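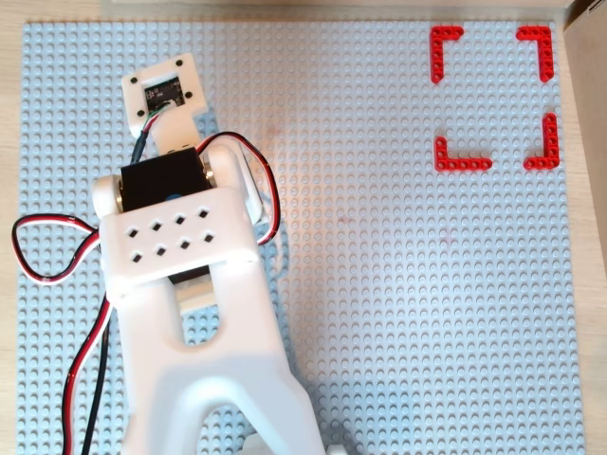
At the Numari laboratory the working day begins at a table. The arms used there are small, white and printed in plastic, and each is required to do very little: pick up a part, carry it across a studded baseplate and set it down inside a square marked out by four red brackets. An operator guides the arm through the movement, the joint positions and camera views are stored, and the part is returned to a new starting place. Then the operator begins again.

The laboratory gathered 134 such examples in its first month and discarded 49 of them. Most of the rejected recordings showed a placement that was technically correct but reached by hesitation, with the arm pausing over the target before descending. "The system will learn the pause as faithfully as it learns the grasp," says Achilleas Chrysikopoulos, who directs the programme. "We had to teach our operators to move as they would wish to be copied."

The current collection, known internally as Mulasia, is intended to reach 400 accepted recordings by December. It is shared with Bultemico, a partner firm which trains its own models on the same material and reports back on where they fail. Those reports have altered the work considerably. Early models performed well when the part began near the middle of the plate and poorly when it began close to a corner, and starting positions are now drawn from a printed list instead of being left to the operator's habit.

Lighting has received similar attention. Blinds were at first kept closed throughout a session -- a precaution the laboratory has since abandoned, on the grounds that a model trained under one lamp was of little use under another. Operators now note the hour at the head of each log sheet and stop after seven recordings for a short rest.

A second task, in which the brackets themselves will be moved between attempts, is being prepared for the new year.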